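Where the Lunch Hour Goes: A Survey of Student Time at Lirthorpe High School

By Shahnaz Navaratnam
March

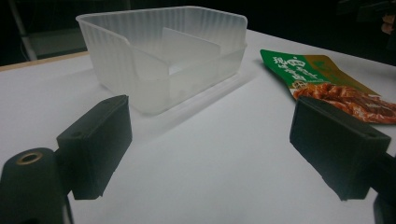 Lirthorpe High School moved to one shared lunch period last fall, and our statistics class was asked to find out how students use it. We wrote a two-page survey with 11 questions and handed it out in homeroom. The paper forms had to be kept apart by grade level until they were entered, and a ribbed plastic container with an upright divider is the kind of thing that works for that — lower grades on one side, upper grades on the other. We got back 245 usable forms. Forms with more than two blank answers were left out.

Yakubu Omoregie and I entered the answers in a spreadsheet over four class periods. Each of us checked the other's rows. The question about clubs had to be recoded, as many students wrote in a club name where we had asked for yes or no. We counted any club name as a yes.

Most students said they spend the first part of the period in the cafeteria line. The line was the most common complaint in every grade. Ninth graders were the least likely to go anywhere else afterward, and several wrote that they did not know the library was open. Juniors and seniors were more likely to go to tutoring or make up a test.

We also asked students to write down how many minutes they spent studying during lunch over one school week. The total for all forms was 3,231 minutes. Juniors and seniors together reported 1,644 of those, a little over half. These are self-reported numbers, and a few students probably rounded up.

The main weakness is that we did not reach students who were absent or at the Gosilthorpe career center in the morning. They have a different schedule and may eat on the bus. We would also change question 7, which asked about "free time" without saying what that meant — some students counted eating and some did not.

We gave a copy of the results to the front office and asked for two things: a sign outside the library with its lunch hours, and a second cafeteria line for ninth graders. The sign has been approved. The second line is still being discussed.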